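4. Before you turn anything on

4.1 The box says the Herkix water softener can be set up in an afternoon. Plan on a day. The sales sheet assumes that your main shutoff valve works, that your pipe is the size it should be, and that the drain is close by. Check all of this before you cut anything.

4.2 Close the main shutoff and open the lowest faucet in the house. If water is still running after several minutes, your valve leaks. Stop and get it replaced. Tightening it harder has never fixed one that I know of.

4.3 Test your water with a drop kit. The free paper strip in the bag gives a color somewhere between two other colors, and I would not set a machine by it.

CAUTION: Do not connect the softener to a line that feeds an outdoor faucet. You will be paying for salt to water the lawn.

5. Setting the controller

5.1 Plug in the controller and wait for the clock to flash. Set the time first. The valve cleans itself at night, and a wrong clock means it will do it during your shower.

5.2 Enter the hardness number from your test. The Moven app offers to look it up by zip code. The app had my street wrong by 500 points on its own scale, so I typed the number in by hand.

5.3 Leave "Smart Saver" off for the first month. The maker claims it learns your habits. In my house the salt level dropped at the same rate with it on and with it off. 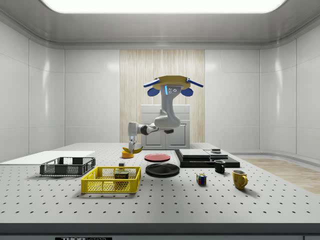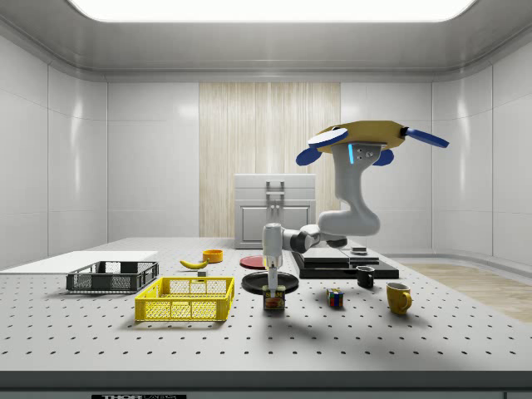
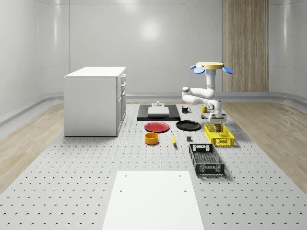
5.4 Set the capacity. The quick card says to accept the default. The default suits a bigger tank than the one most people buy, and with it the unit will run out of soft water before it cleans itself. Use the figure on the tank label.

5.5 Press and hold Clean until the motor starts. Let the full cycle finish. Do not pull the plug halfway through, even if it sounds bad. A low grinding is normal. A loud knock is not.

NOTE: The counter on the back menu shows total gallons. Mine read 3,972 when it was new out of the box. Support told me this was from factory testing. Maybe so. Write down your starting number either way.

6. Salt

6.1 Fill the tank with plain pellets to two thirds, no higher. Gromotby "Clean Burst" pellets cost twice as much and promise to protect the valve. I used them from November on and saw no difference when I opened it up.

6.2 Break up any crust with a broom handle. Go gently near the wall of the tank.

CAUTION: Never pour hot water in to melt a crust. The float can warp, and the warranty does not cover it.

7. Checking for leaks

7.1 Open the bypass valve slowly, a quarter turn at a time, with a dry paper towel under each joint.

7.2 Look again after two hours, and again the next morning. A slow drip at the Oosthuizen fitting is common. The leaflet says hand tight is enough. It was not enough on either of mine. Give it a small extra turn with a wrench and hold the body still while you do it.

7.3 Run a cold faucet until the water is clear. Some tan color at first comes from the resin. If it has not cleared by the next day, put the unit in bypass and call the store.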